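Dernia (photo sharing site)

Dernia is a photo and short post sharing site, run by Broltside. Opened to the public in August, after a closed test with 2000 users. Known mainly for its album system, and for the "quiet follow", where a user can follow an account without the owner getting a notice.

Background

Started as an in-house tool for swapping pictures between two offices, Pludovport and Hosoda. The first version had no profiles at all, just a shared wall. Profiles came later, then comments, then albums. The name has no stated meaning.

Accounts

Sign up needs an email address and a user name of 3 to 13 characters. User names can be changed once a month. Minimum age is 13. Accounts left unused are not deleted but drop out of search untill the owner logs in again.

Albums

Each album holds up to 1000 pictures. Captions optional. An album can be open, closed, or "by link". Closed albums don't show up on the profile page, even as a title. Albums can be joined up, but not split, a common complaint on the help pages. Order is by upload time unless the owner drags them about by hand.

Tags

Free text, up to three per picture. Early on tags were case sensitive, so "Tape" and "tape" gave different results. Fixed in the second update. Old tags were merged, a few were lost.

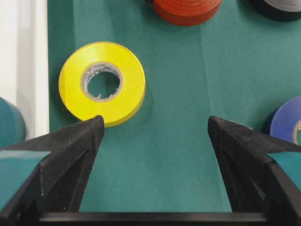 Comments can be switched off per album, not per picture. Replies go one level deep only. Blocked users' old comments stay up unless removed by hand, which has drawn some critisism.

Mobile version

The app covers most of the site. Missing: joining albums, bulk tagging, changing the user name. Uploads over mobile data are off by default.

Reception

Mixed. Users liked the plain layout and lack of a suggested feed. Search was called slow, and the closed albums setting hard to find.

See also: Photo sharing; Online album; Tag (metadata)

Page last edited December 9, 2024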